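**Bag picking demos, how many per bag before I change it out?**

posted by Pavithra Varghese, 11/04/2024

Two arm teleop setup, green mat. Task is left arm picks up a plastic bag, right arm comes in and grabs the other side. Have 34 episodes so far, all the same bag. Policy goes for the right spot maybe half the time, then closes on nothing. Do I keep going with this bag or start swapping? Also do I leave the cloths on the mat or clear them. Tight on time, demo is end of November.

---

**chidiac_bench**

Swap now. 34 of one bag is plenty, it's learning that one bag. We did 11 per bag and moved on, worked better than the big single batch. Re-crumple it by hand between every episode, dont just drop it back where it was.

Leave the cloths in but move them. If the gray one always sits under the bag the policy will use it as a marker.

---

**Grundcombe**

more data. always more data

---

**pladau42**

Closing on nothing sounds like a height problem to me. See-through plastic is rough on depth, check what your camera gives you over the bag before you record anything else. Might be garbage. Also:

- Keep the failed grabs, tag them, dont delete
- Start the right arm from a few different poses, and save a still once the left one has the bag up so you can compare later

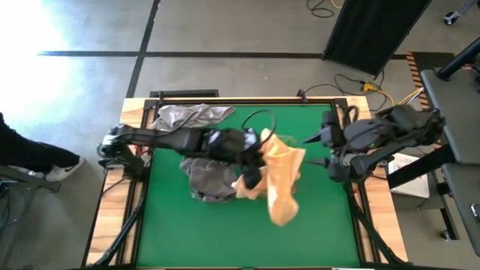
- Hold out 24 episodes on a bag it has never seen. Test on those only
- Slow down at the close. Most people teleop too fast there and the gripper shuts beofre the fingers are down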